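钥匙该放在哪里

2020年3月9日
文/本刊记者

Pirkuteck的铺面夹在一家裁缝店和一家卖灯泡的小店中间，进门右手是配钥匙的机器，左手墙上挂着一排排没开齿的钥匙坯。店里的人说，墙上和抽屉里加在一起有4000把坯子，一半以上几年也用不到一回，可总有人拿着一把旧钥匙进来，要的恰好是那一种。

来配钥匙的客人，多数是丢了一把。也有没丢的，只是找不到，又等不及。店里遇到过同一个客人一年里来配了好几次同一把大门钥匙，后来搬家收拾柜子，从大衣口袋、工具盒和一只旧茶罐里把它们全找了出来，装在信封里拿来问能不能退。不能退，坯子开了齿就只认那一把锁。

家里的钥匙，问题大多出在进门后的那一小段时间。手里有菜，肩上有包，鞋还没脱，钥匙随手放在离手最近的平面上。有的人家是鞋柜，有的人家是餐桌，有的人家是沙发扶手。放在扶手上的最容易出事，它会顺着坐垫的缝滑下去，一直滑到底板上，和硬币、笔帽待在一起。

为了写这篇稿子，我们看了几户人家放钥匙的地方，也问了卖钥匙配件的人和修锁的人。得到的答案并不一致，大体上分成两派：一派主张挂，一派主张放。

主张挂的人理由简单。挂起来的东西一眼看得见，缺了哪一把也看得见。挂钩不占台面，孩子够不着，猫也拨不下去。Hunt的一款长条挂板卖得不错，五个钩子，背后两个螺丝孔，装在门框边上正好。也有人连挂板都不用，在墙上直接粘一个钩，只挂一串。

墙面是挂派绕不开的事。瓷砖和木门好办，粘钩擦干净就能贴。刷了漆的光滑墙面也还行。麻烦的是带颗粒的墙面，摸上去有细细的沙感，胶只粘得住凸起来的那些小点，真正贴合的面积很小。一串车钥匙加门钥匙的分量，头几天没事，过一阵子连钩带墙皮一起掉在地上。

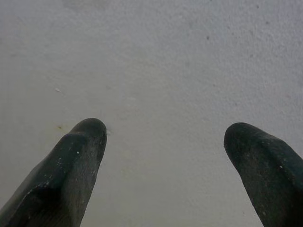
这种带颗粒的白墙，还能不能装钥匙钩？
装得住，但要用螺丝。先打孔，塞胀管，再拧钩子。孔打在门框旁边时离边角远一点，免得把抹灰层崩掉一块。不想打孔，就把挂板架在鞋柜或者台面上，靠着墙立住。

修锁的人还提醒了一点：钩子别装在开门就能从外面看到的位置，也别装在信箱口伸手能够到的地方。老房子的门上常有一个宽宽的投信口，有人拿一根弯过的铁丝就能把钥匙勾走。换一面墙，往里挪两步，就没有这个问题了。

主张放的人看重的是顺手。挂钩要对准，要抬手，手里拿着东西的时候多半对不准。一个浅口的盘子放在固定的位置，钥匙扔进去就算完事。盘子不要太深，深了就会变成收纳杂物的罐子，电池、收据、口香糖都往里去，钥匙沉在最下面。盘底垫一块毛毡，声音小，也不刮钥匙。

Clisonel店里的人告诉我们，来买钥匙盘的客人喜欢挑大的，用过一段时间又回来买小的。大盘子摆在那里，全家人都往里放东西。小盘子只装得下几串钥匙，别的东西放不进，反而清爽。他们店里现在直径最小的一款走得最快，有时候刚摆上架，下午就要补货。

还有一种介于两者之间的做法，是把客厅的桌子当成钥匙的中转站。进门先放桌上，坐下来歇一会儿，再分到各自该去的地方。这么做的人家，桌面通常比较大，颜色也浅。浅色桌面有个好处，黑色塑料头或者橡胶头的车钥匙放在上面，远远地就能看见。深色木桌就没有这么方便，傍晚不开灯，一把黑头钥匙在上面几乎是隐形的。

浅色桌面也有它的毛病，容易留下划痕。钥匙齿是金属的，圆环是金属的，扔上去，推一下，再拿起来，日积月累就是一片细印子。密胺面和烤漆面都怕这个。有的人家在桌角放一张皮垫，专门接钥匙；有的人家觉得桌子就是拿来用的，划了就划了。

钥匙在桌上摊开的时候，顺便可以做一件平时不做的事，就是把钥匙串拆开理一理。很多人的钥匙串是只进不出的。换了办公室，旧柜子的钥匙还在上面。自行车早就卖了，车锁钥匙还在上面。亲戚家的备用钥匙，一次帮忙浇花拿来的，也还在上面。Pirkuteck的柜台上放着一个纸盒，收客人不要的废钥匙，从去年5月到现在收了500把，里面有不少连主人也说不出是开哪里的。

理钥匙的步骤不复杂。先全部从环上取下来，按用的次数分成几堆：每天用的，每周用的，偶尔用的，不知道开什么的。每天用的那一堆留在随身的串上，一般是大门、单元门和车。每周用的另穿一个环，放在家里。偶尔用的贴上标签，收进抽屉。不知道开什么的先别扔，在家里走一圈，把柜子、箱子、窗锁、信箱都试一遍，还是对不上，再送去废钥匙盒。

车钥匙要单独说几句。带橡胶头或塑料头的直片钥匙，头上一般留有一个孔，穿一个小圆环就可以挂到别的扣件上去。有人嫌麻烦，把一大串钥匙全穿在这个小环上，插进点火开关以后，整串东西吊在下面晃。修车的人大多不赞成，分量全压在锁芯上，时间久了锁芯会松，钥匙片也可能变形。比较稳妥的办法是让车钥匙能单独取下来，开车时只插它一把。

所以扣件比圆环更值得挑。双圈的钢环最结实，也最费指甲，穿一把钥匙要转一整圈。登山扣样子的快扣开合方便，弹簧用久了会软，买的时候多按几下，回弹干脆的才好。还有用皮条或者织带做的环，套在手指上或者挂在包里的钩上都行，末端接一小截金属，钥匙就扣在那里。Zomeo出过一款可以一分为二的，中间一按就分成两半，一半带车钥匙走，一半留下门钥匙。我们试了试，分开容易，合上时要对准，手冷的时候得试两次。

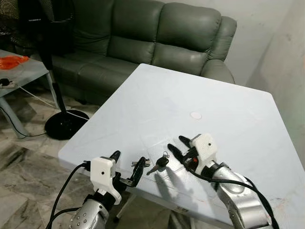
Dace Kütt不同意拆开。她的做法是所有钥匙都在一个环上，一把也不分出去，理由是分成几串就有几次丢的机会。她用过可分开的扣件，用了一个冬天，车钥匙在车里，门钥匙在家里，人站在门外。现在她的那串钥匙放在外套左边的口袋里，口袋带拉链，回到家外套挂起来，钥匙就跟着外套，别的地方一概不放。换季换外套的那几天是她最容易找不到钥匙的时候，为此她在衣柜门里面贴了一张纸条。

这个办法也有道理。把钥匙和另一件每天必用的东西绑在一起，少记一个位置。有人绑的是外套，有人绑的是包，有人绑的是遛狗的绳子。养狗的人家很少找不到钥匙，一天至少两趟，牵绳和钥匙挂在同一个钩上，拿了一样就拿了另一样。

备用钥匙是另一个话题。修锁的人说，最常听到的一句话是“家里有备用的”，接着就是“可是我进不了家”。备用钥匙放在家里，只能应付丢了钥匙以后第二天的事，应付不了当晚。比较可行的是托给住得近的熟人，或者放在单位的抽屉里，不写地址。放在门垫下面、花盆下面、电表箱里的，他都不建议，这些地方他上门的时候自己也会先看一眼。

配备用钥匙时最好拿原装的那把去。拿复制品再去复制，误差会一层层加上去，第三代的钥匙常常要提着劲转才打得开。配好以后当天就试，正着转几下，反着转几下，插拔几回，不顺就拿回去修。Pirkuteck的规矩是配出来打不开就重做，不另收钱，但是隔了半年再来，就说不清是钥匙的事还是锁的事了。直片的车钥匙要问清楚头里有没有芯片，有芯片的光开齿没有用，门能开，车发动不起来。

标签怎么写也有讲究。写“大门”“车库”“地下室”可以，写门牌号不行。也可以不写字，用颜色分，钥匙头上套一个彩色的橡胶圈，红的是大门，蓝的是信箱，全家人记一遍就会了。颜色不要超过四种，再多就得另外写一张对照表，那张表又要找地方放。老人用的钥匙，橡胶圈可以选带凸点的，楼道灯坏了也能靠手摸出来。

我们去看的最后一户人家，住着四个大人，每人一串，钥匙都放在进门的矮柜上，没有盘子也没有钩子。柜面上用胶带贴出了四个方格，各放各的，出门时谁的格子空了，就知道谁不在家。胶带是搬进来那天随手贴的，边角已经卷起来，他们打算换一卷新的，颜色还没有商量好。那个矮柜的抽屉里另有一只饼干盒，装着上一任房主留下的钥匙，最多60把，一把也没有试过。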